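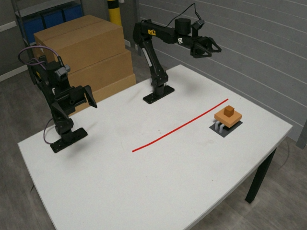
Table 8 at Lerkum, as it looks in the training simulation.

The Cube

In February they took Declan Hegarty off packing and sat him in front of a screen, where there was a table that looked a great deal like his old table, with two black arms bolted to it and a red line across the top.

"You'll be supervising," said Alina Husar, who had been supervising Declan until that morning and was now Transition Lead.

"Supervising what?"

"The cube."

He looked. On the far side of the line was a small stand on a gray mat, and on the stand was an orange-brown cube.

"What's in it?"

"It's a simulation, Declan. There's nothing in it."

He had packed boxes at Lerkum for long enough to have strong feelings about what was in things. Gaskets, mostly. Before gaskets, candles, which came from Istovitz and made the whole bay smell like somebody's aunt. He had never been asked to care about a cube.

The job went like this. The arms tried to pick up the cube. If they picked it up the way a sensible person would, Declan pressed the green key. If they picked it up like a drunk at a buffet, he pressed the amber one. Red was for when they missed. The target was 695 judgments a shift, and a bar on the left of the screen told him how he was getting on.

"Who decides what's sensible?" he asked.

"You do. You're the expert."

Declan had waited most of his working life to be called the expert, and would have liked it to be in front of more people.

By the second week he had names for the arms. The front one was Killo, after a horse he had lost money on. The one farther back was Gulyás, after Mrs. Gulyás in payroll, who also reached for things slowly and then held on to them. He told Réka Sárközi this at lunch and she stopped eating.

"You named them."

"You name your car."

"My car isn't after my job."

Réka was still on the floor, on Table 5, and people on the floor had begun talking to Declan the way you talk to a man who has married into the landlord's family. They were friendly. They also went quiet when he sat down. Josué Tavares asked whether he could maybe press red a bit more often than was strictly called for.

"That'd be dishonest," said Declan.

"Sure. But could you?"

He thought about it all afternoon. Killo came down over the stand and lifted the cube so neatly that he had pressed green before he'd finished thinking. It was how he would have done it himself. He realized a moment later that it was exactly how he would have done it himself, including the small pause at the top, which he'd always taken because of his shoulder.

He went to find Alina.

"It's got my shoulder," he said.

"Your what?"

"It stops at the top. I stop at the top. I've been pressing green on all the ones that stop at the top."

Alina pulled up a chart and looked at it for some time. The pause cost thirty seconds an hour. She said she would have to raise it with Vilmos Erdős, who had come with the system and wore a fleece with the zipper all the way up.

Vilmos was delighted. He asked Declan to rotate his arm. He asked whether it hurt in the mornings. Nobody at Lerkum had asked Declan about the shoulder in all the years he'd been getting it, and he found himself giving quite a full answer.

"We can train it out," Vilmos said finally. "Two days, maybe less."

"Out of which of us?"

Vilmos laughed, then saw that it had been a question.

The notice went up on Monday, May 8, 2023. Tables 6, 7 and 8 would go over to the arms at the end of the month, and 60 staff would be invited to conversations. Réka's table wasn't on it, which she said was like hearing the shark had eaten the people on the next towel. Josué had already printed his résumé, on the office printer, in color.

Declan read the notice twice and went back to his screen. The cube was on its stand. Gulyás hung in the air with its fingers open, and Killo moved in, took hold and lifted.

At the top, it stopped.

He looked over at Alina's office, where the door was shut, and pressed green.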